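26 Dec 2021

**Box sorting arm: build report, part two**

This part covers the gripper and the first pick trials. The frame and base were finished in October and are covered in part one. All the work was done in the shared workshop at Gestcombe.

**Gripper**

The first pair of fingers came with the Flirkeck kit and were too short. They closed on the top corner of a box and turned it instead of lifting it. I printed longer ones in black plastic and fixed each with two screws. Printing took two attempts — the first set warped at the base and would not sit flat on the carriage.

The new fingers open to 55 mm. That suits a narrow carton gripped across its thin side. It does not suit a box gripped across the front, so the arm has to approach from the correct side every time.

**Control**

The arm runs on a Humeo board. I used the Huamán library for the joint angles and wrote the pick routine myself, 272 lines including comments. The routine moves above the box, lowers, closes, waits and lifts. The wait was added after the motors kept starting the lift early.

**Trials**

I ran 8 picks with an upright box and the arm completed all but two. Both failures were at the closing step.
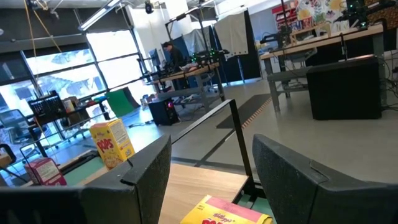

Box position matters more than I expected when I planned the trials. A carton standing up, like the Pops box on the left, gives the fingers a tall side to close on. One lying flat, like the yellow Kellogg's box at the bottom, needs a different approach angle and the routine has no case for it yet. A tipped box is harder again.

**Still to do**

- Add a second approach for flat boxes
- Put rubber on the inside of the fingers
- Shorten the motor cable — it catches on the elbow when the arm turns fully left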